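Chapter 4
Bins, Boxes and Trays: Where Loose Things Live

Before we get into shelving and labels, which will take up most of the second half of this book, I would like us to spend some time with the humble open bin. Most of us have been putting things into bins since before we could tie our shoes, and that long familiarity is a little bit of a problem, because we stop looking at them. We buy whatever the store had on sale, we fill it to the top, and then we spend years digging through it for the one item we want (which is always at the bottom!).

When I first taught this course at Hirivbridge, I asked the class to bring in one bin from home with everything still inside it. We pushed the tables together and set them all out, and it took us the whole afternoon to get through them, because people kept stopping to tell stories about what they found. Lamisi Kwofie had a bin of keys. Liam Dolan had brought a bin that held, as far as any of us could tell, the whole contents of a kitchen drawer from an apartment he had moved out of years before. By the end we had pulled out 436 separate items, and I still have the list.

The thing I noticed that afternoon, and have gone on noticing ever since, is how much easier it is to find something when you can see the floor of the bin. A few things lying apart from each other on a bare bottom can be told apart in a glance, by color or by shape, and a hand can get around each one without disturbing its neighbors. Put in thirty more and you have a heap, and a heap has to be stirred. Walls matter too. Things pushed up against the back of a bin are harder to get hold of than things out in the middle, and anything lying underneath something else might as well be in another room until you move what is on top.

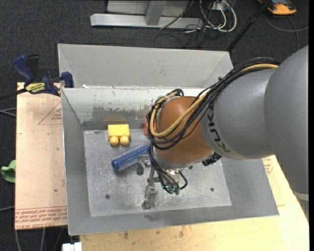 Kianoush Nouri has never agreed with me about half-empty bins, and wrote to say so after reading a draft of this chapter. A bin with three things in it, the letter went, is a bin taking up the room of thirty, and in a small apartment you cannot afford to be that generous with your floor. Better to fill it and learn to dig.

I have a good deal of sympathy for that, having lived in small apartments myself, and we will come back to it when we talk about dividers and shallow trays. For now, let me just say that the right fullness depends on how often you reach in. Winter hats in September can be packed as tightly as you please. The bin by the back door, the one everybody in the house goes into twice a day, wants some air in it.

In this chapter you will learn how to choose the depth of a bin for the things it has to hold, how to sort a mixed bin without emptying it all over the rug, and how to treat a scratched or worn bottom, including when to line it and when to leave it alone. We will also look at the Grovholm method of sorting by shape first and by use second, which I resisted for a long time and now use in my own garage.

Before you read on, please pick one bin in your home, any bin, and write down from memory what you think is in it. Keep the paper somewhere safe. You will need it for the exercise at the end of Section 4.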